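Monday, end of shift

OK, so the can robot is staying through the winter. Word came down from Achari this morning, and I'd say the mood on the floor was mixed! It does take the stooping out of the job, and my back has opinions about the old way (up to 300 cans a shift, by hand, into the Grarnero bins). But Tharun Kotian made a fair point at break: when we did the picking, we also did the noticing. Sticky bearing, torn bag, someone's keys in the recycling. The arm doesn't care about keys.

What's changed for me is mostly the middle of the day. I used to sort until lunch and then do paperwork with my hands smelling of old soda. Now I set out cans, watch, write down what it fumbles, set out cans again. Cleaner, sure, and a lot more sitting. I miss the talking a bit, because sorting was when we talked.

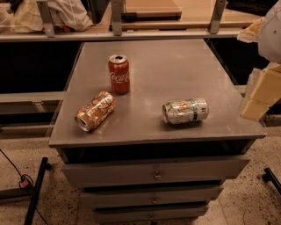
Trovomine Returns Floor / Sorting & Handling Team

Dented cans are still the big question. A Coke can standing up is the easy version, any beginner could grab that. One lying on its side and crumpled is another story, and that's what we get all day long. So please keep mixing them, don't just put out the pretty ones, or the log will look great and tell us nothing.

Also, Tharun wants the fumble sheet to have a column for "person stepped in." I'm all for it! If I get up and fix something, that's work, and right now it doesn't show anywhere. Vorero's software only counts picks. I'll draw the column in by hand until somebody changes the form.

To do: print more sheets, ask Achari who covers the arm during second break, find out if the new job title comes with the new pay grade (ha). Target for the month is 1000 logged picks.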